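Folding pants on a table so they actualy stay folded

Posted July 5, 2023 in Laundry

Quick one. Pants. Got asked again after the shelf post, so writing it down before I have to leave.

Table first. Not the bed. The bed is soft, everything slides, you end up with a lump. Any hard flat top, waist high if you have it. Kitchen table is fine, wipe it first and let it dry. Crumbs get into pockets and stay there till March.

Sort by fabric before you fold. Denim in one spot, thin cotton in another. They fold to different thicknesses and a mixed pile leans. I keep jeans at the left end of the table and work toward the right, no good reason, just habit.

Check pockets. Every one. Coins, receipts, hair ties. If a pocket lining is poking out push it back in now, flat, with two fingers. A bunched lining makes a bump and you'll never press it out once the thing is folded.

Jeans:

Zip and button. Shake once, hard, from the waistband. Lay down, front side up. One leg over the other so the back pockets end up on the outside. Pull the crotch point in so you get a straight edge. Hem up to just under the waistband, then in half, or in thirds for a narrow shelf. Finish with a back pocket facing up. You can tell pairs apart by the stitching without pulling the whole stack out.

Flatten with your forearm, not your palm. More weight, less effort. 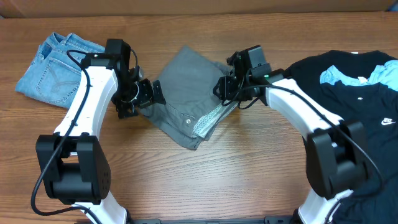

Gray pants are the annoying ones in our house. Thin cotton, wrinkles if you look at it. Smooth the legs while they're still a tiny bit warm from the dryer. Missed that? Damp hands, run them down the fabric, wait 3 minutes, fold. Works on most cottons. Doesn't work on linen, nothing works on linen.

Buttons and rivets: keep them inside the fold if you can. On top they leave a dent in whatever gets stacked over them. Mesh linings, same deal, tuck them in.

Don't make the folds sharp. A hard crease down a soft pant leg looks like a mistake and it takes a wash to get rid of.

How many in a stack. My shelf is a Flarilton, the narrow one, and it takes 12 pairs before the top one slides off. I stop well before that. If you need a hand on the pile to pull one out its too tall.

Drawers: stand them on end instead of stacking. Fold one more time so the bundle stands up by itself. If it flops, the last fold was too loose, do it over. Jeans stand great. Thin pants need a neighbor on both sides, so put them between two denim ones.

Spacing matters more than you'd think. Leave bare table between finished pieces. Soon as two piles touch, a sleeve or a hem gets caught and you unfold one picking up the other. Finished stuff goes to the far edge, stuff in progress stays right in front of you.

Frayed hems, fold them to the inside. Loose threads catch on everything. Snip the long ones, don't pull.

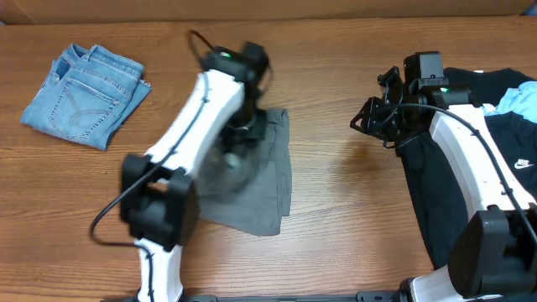 Flat pieces come last. Anything that's basically a rectangle, lay it out full size, square up the corners, then halve it. If the edges don't line up don't fight it, pick the straightest edge and fold from there. The wavy edge goes inside where it won't show.

Dark gray and black shed lint on light denim and pick it up too. Wipe the table between loads. I use a Clerno cloth, an old sock over the hand does the same job.

Things I bought and didn't need:

- Folding board, the Rewi one. OK for t-shirts. Too small for adult pants, legs hang over.
- Shelf dividers. Helped for a week, then became a place to lose socks.
- Spray for wrinkles. Water in a bottle. I mean that's what it smelled like.

Things worth having:

- A table nobody needs for the next half hour
- Small scissors for threads
- One basket for stuff that needs mending, so it doesnt go back on the shelf with the button hanging off

Time: a full load takes me 20 minutes if I start right when the dryer stops. Over double that if it sits overnight in the basket. So don't let it sit.

Kids' jeans, same steps, skip the last fold. They come out too thick otherwise.

Travel: roll the soft ones, fold the jeans and put them flat at the bottom of the bag, waistbands alternating left and right. Otherwise one side gets fat and the zipper complains.

Sweaters next, when I get to it. Hoodies are in the older post, look under Laundry.

274 comments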